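Home | Issues | Authors | Submit | About the Workshop

4. The Open Day Study

4.1 Setting and visitors

The open day at the Trelldale building ran on a Thursday in March, from ten in the morning until late afternoon. The laboratory has taken part in earlier years with a fixed demonstration behind a barrier, where visitors watched an arm fold a towel and then moved on. For this study the barrier was removed and visitors were asked to do the work themselves with a hand-held gripper. The question was whether people with no training could produce handling recordings good enough to be used alongside those made by staff.

A total of 119 visitors agreed to take part and signed the consent form. Visitors under 16 took part only with a parent present, and their recordings were stored separately and are not used in Section 5. Most participants came in pairs or small groups. We made no attempt to balance the sample by age, handedness or occupation, and the people who come to an engineering open day are not typical of the general public. We return to this in Section 6.

Two stations were set up in the ordinary workroom. Station A was run by Carmela Ferri and Station B by Dario Marras. Cinzia Russo met visitors at the door, explained the consent form and sent each person to whichever station was free. The stations used the same printed instructions, which had been tried the week before on seven students from another department and shortened as a result. The original sheet ran to two pages. The final one fit on half a page and had no diagrams.

4.2 Task and procedure

Each participant worked with clothing on a white tabletop. The garments came from the Santoro set, a box of used shirts, sweaters and trousers that the laboratory has kept for earlier folding work. Before each turn the attendant dropped one garment on the table from chest height and did not arrange it further. The participant then had to find an edge, spread the garment and fold it once in any direction. No target shape was given. Participants could stop whenever they were satisfied with the fold or wanted to give up.

Five turns were offered to each person. Many visitors took fewer, mostly when others were waiting behind them, and a turn that was started but abandoned was kept in the log with a mark. The attendants were told to answer questions about the tool but to give no advice about the cloth. Both attendants reported that this rule was hard to keep. Parents in particular gave a good deal of advice to their children, and we did not try to prevent it.

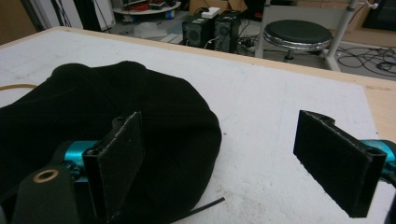 Dark garments gave the most trouble. With a black item in a heap, the folds have little contrast between them, and several participants pinched two layers when they meant to take one. They usually noticed only on lifting. Staff make the same mistake during normal recording sessions, though they tend to set the garment down and start again, while visitors more often carried on and tried to shake the second layer free in the air. These shaking motions are almost absent from the staff recordings. Gaetano Morelli, who reviewed the logs, argued for keeping them, and they were kept.

Figure 3. A black garment on the worktable, with the two fingers of the hand-held gripper in the foreground.

The workroom was not cleared for the day beyond what safety required. Computers, cables and boxes stayed on the floor beyond the table. We considered hanging a plain curtain behind the stations and decided against it, as the staff recordings had been made with the room in its usual state and a curtain would have introduced a difference between the two sets that had nothing to do with the people holding the tool.

4.3 Logging and screening

Recordings were written to disk at the station and given a number that could not be traced to the consent form. At the end of the day the log held 400 turns that had a clear start and finish. Turns without one or the other were set aside. The usual cause was a participant who began before the attendant had started the recording, or who put the tool down and walked off to talk to somebody.

Screening was done in two passes. In the first, Rebecca Pagano watched every turn at normal speed and marked whether a fold had been made. In the second, the recordings were passed through the Jurnell alignment script, which estimates the path of the tool and rejects a turn when the estimate breaks down. Fast sideways swings were the main reason for rejection. A few visitors also covered the lens with a sleeve or a scarf, and the script rejected these turns as well.

The two passes did not always agree. Some turns with a good fold had an unusable path, and some with a clean path ended with the garment in the same heap as before. Both kinds were left out of the training set, but the second kind was used as negative material for the fold detector described in Section 5.2.

4.4 Remarks from participants

We did not use a questionnaire. The attendants wrote down remarks when they had a moment, and the notes are uneven. Station B was busier after lunch and its notes for that period are short. The most common remark was that the tool could not feel the cloth. Participants who sewed, or who said they had worked in a laundry, tended to rub the fingers of the gripper together before the first grasp, as one would with fabric between finger and thumb. Two visitors asked for a second tool for the other hand. The Flenetau controller used at both stations accepts only one, and a two-handed version of the task was outside the plan for the day.

Several visitors asked whether their own recordings would be used to train a robot. Attendants answered that they might be, subject to screening, and pointed to the paragraph in the consent form on withdrawal. No one has asked to withdraw so far.

Related items

Folding from a Random Drop: Notes on the Santoro Set
Path Estimation for Hand-Held Tools with Jurnell
Visitors as Demonstrators: A Workshop Report
Running a Laboratory Open Day at Trelldale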